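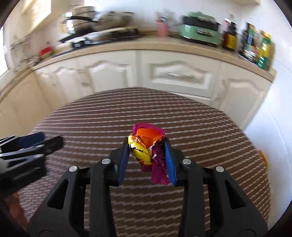
Candy wrappers in blue, textured gripper pads.

Drolov Trikcombe radar unit: a season behind the backstop
By Manolis Vlachopoulos

The Trikcombe is a small Doppler radar unit for measuring pitch speed. It mounts on a tripod or a fence bracket, pairs with a phone, and logs every throw it picks up. Drolov sells it to high school programs, travel teams and independent pitching coaches. I bought mine at full price in January and used it through indoor bullpens, spring games and most of a summer schedule at Kanagaratnam Field. The unit it replaced was an older Nedeo handheld, and most of the comparisons below are to that.

I review radar with one question in mind. Can I hand the log to a pitcher's next coach and trust what it says? Display brightness, carrying cases and sound effects come a long way behind.

What it measures

The unit reads release speed and speed near the plate, and reports both. Many units in this class give a single figure and leave you to work out where along the flight path it was taken. A pitch loses speed continuously between the hand and the glove, so a reading with no location attached can't be compared with a reading from another unit or another setup. The Trikcombe labels the two values clearly on the screen and keeps them in separate columns in the export.

It doesn't measure spin, axis or movement. The product page has a tab called "pitch profile," which suggests otherwise. The profile is a histogram of your speeds, sorted by whatever pitch type you typed in. It's useful, but if you need break numbers you need a camera system or a larger radar, and you should budget for one.

Setup and alignment

Radar reads the part of the ball's motion that points along the beam. Put the unit off to the side and every reading comes out low. The correct spot is directly behind the plate or directly behind the mound, in line with both and near the height of the throw.

Drolov includes an alignment screen that uses the phone's camera to put a vertical line over the rubber. It works well with the fence bracket. With the tripod it takes more patience, as the head creeps a little after you tighten it. My habit now is to tighten, wait, check the line again and then start the session.

There is an angle correction setting for people who can't get behind the plate. You enter the offset and the software adjusts the readings. I left it off after the first month. The correction is sound arithmetic, but it depends on the offset you type in, and a small error in that number goes straight into every row of the log. If you must set up off-line, write down where you stood and leave the raw numbers alone. You can correct them later. Once the app has applied its own correction, the raw value is gone from the export, and I consider that a design fault.

Accuracy

I ran the Trikcombe beside the Nedeo for an indoor session of 30 fastballs, both units behind the catcher's net, both on fixed mounts. The release speeds tracked each other closely. Where they split, the Nedeo was the lower of the pair, which fits with it catching the ball slightly later in flight. The order of the pitches from hardest to softest was nearly the same on both.

I'd put more weight on that agreement in order than on any single number. For player development, the question is usually whether a pitcher's fastball is up or down from his own recent work, and whether the changeup is staying far enough away from it. A unit that is consistently off by a small fixed amount still answers that. A unit that wanders doesn't.

Tuning forks are not included. Drolov says the unit checks itself on startup, and the app shows a green bar when the check passes. I never saw it fail, which tells me little. A fork costs very little and gives you an outside check. I'd like to see one in the box at this price.

Missed pitches and false reads

Indoors, the Trikcombe missed very few throws. Outdoors, the misses went up in two situations. The first was slow breaking balls from pitchers with a low arm slot, where the unit sometimes reported only the plate speed and left the release column blank. The second was any time an infielder was throwing behind the mound between pitches. The unit would lock on to that throw and still be processing it when the pitcher delivered.

The app has a minimum speed filter that takes care of most stray reads. Set it below your slowest curveball and you will keep some junk. Set it above and you will lose real pitches. I keep it low and clean the log by hand afterward. A long inning with a lot of foul balls takes a few minutes to sort out. Batted balls come in with the sign reversed, and the app tags them as exit speed. The tag was right nearly every time on line drives up the middle. On anything pulled, the angle is too wide for the number to mean much, and I delete it.
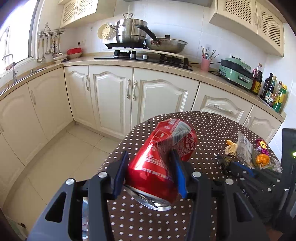
Crushed Coca-Cola can, held just above the table.

The app

The Nedeo had no app. You read a number off the back, said it out loud, and someone wrote it in the chart. I expected the change to a paired phone to save a lot of work, and it saved some.

Logging is automatic. Each pitch appears as a row with a time stamp and the two speeds. Pitch type, result and location have to be entered by hand, and the buttons for these are too small for use in sunlight or with cold fingers. There's a large-button mode buried under accessibility settings. Turn it on before the first game.

Pitcher profiles are simple and stable. You pick a name, and everything goes to that name until you pick another. Forgetting to switch at a pitching change is the most common mistake I make. The fix is a split tool: choose the row where the change happened, and everything after it moves to the new pitcher. It works properly and doesn't disturb the pitch types already entered.

Export is plain CSV. Column names are sensible and have stayed the same through every update so far. Files open cleanly in a spreadsheet. There's also a shareable report with charts, and players like it, but the chart axis rescales to fit the data in each session. A flat day and a wild day can look alike on the page. Anyone comparing reports should read the labels before drawing conclusions.

Drolov offers a subscription that adds team dashboards and cloud backup. I tried it for two months and then dropped it. The dashboards are the same charts on a larger page, and backup can be handled by sending yourself the CSV. A program running several mounds at once may see it differently.

Battery, heat and weather

Battery life covered a doubleheader with charge left over in mild weather. In direct summer sun the unit gets warm, and on the hottest afternoons it dimmed its display to protect itself. Readings continued without a gap. A white towel over the housing, kept clear of the front face, solved it.

The charging port has a rubber cover on a thin strap. The strap tore in the second month. Drolov mailed a new cover at no charge, and the replacement strap is thicker. Light rain caused no trouble. I didn't test it in heavy rain, because games stop for that.

Build

The housing is solid and the front face resists scuffs. A foul tip hit the fence bracket squarely in one game, bent the lower arm and left the radar unharmed. The bracket is sold separately as a spare. The tripod, as noted, is the weak part of the kit. I'd buy the unit without it if that were offered, and use any decent photo tripod with a standard screw.

Who should buy it

A pitching coach who keeps long records and wants release speed and plate speed logged without a second person holding a chart will get good use from it. A parent who wants to know how hard a kid throws would do just as well with a used Nedeo and would spend a good deal less. College staffs already have better equipment in the stands.

For my own work, the Trikcombe has replaced the older unit at games. I still carry the Nedeo in the bag as a cross-check, and I take both out at the start of each bullpen block.

Good: labeled release and plate speeds, clean CSV export, reliable pitcher split tool, steady readings in heat.

Bad: tripod head creeps, corrected readings overwrite raw values, entry buttons too small by default, no tuning fork in the box.

Firmware note: the latest update moved the speed filter from the main screen to the session menu. If yours seems to be missing, look there. The manual still shows the old layout.

Contact | Copyright Manolis Vlachopoulos, all rights reserved | Back to top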